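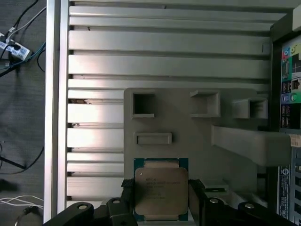

Intel processor, markings side.

Last updated: March
Search this site Go

Flutamus home computer loans: progress report to the Olisura fund

Prepared by Su-chen Huang. Apologies for the short notes, school applications deadline same week.

Where we are

60 households now signed up across Kosovside, mostly through the two primary schools and the Chung Street library. Take-up slow before Christmas, then a rush. 20 still waiting for a desktop. Families are told this when they register and most are fine about it, a few not.

Evening classes going well. Email, school portal, bus passes, benefits forms. The forms session always overruns so we've moved it to 7 pm and dropped the quiz.
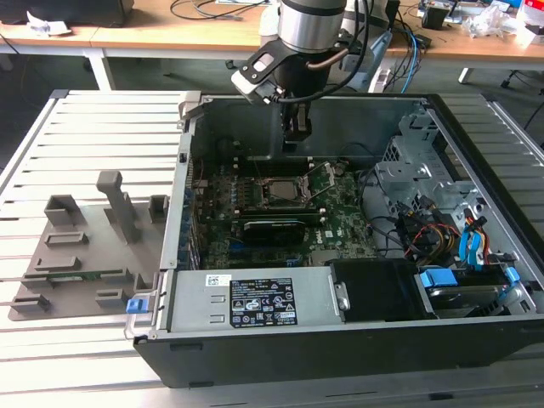
Childcare during classes is still the weak spot. Tsz-kin Chien has asked the nursery for use of thier side room, answer expected soon. Without it we lose the younger parents, who were the whole point of the bid.

Broadband: cheaper tariff agreed in principle, nothing signed. Several families are using phone data in the meantime and running out well before the end of the month. Would like to talk about a small top-up pot.

Money

Travel under budget. Printing over, because the welcome booklet had to be be done again with larger type. Room hire as planned. No request to move funds between lines yet.
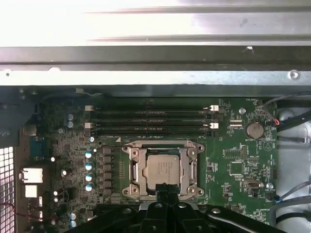 Next quarter

- Clear the waiting list, oldest sign-ups first
- Translated booklet out to the library
- Short survey of households, by phone not online
- Decide on summer classes, need your view on this by the next call

Full spend sheet to follow from Tsz-kin.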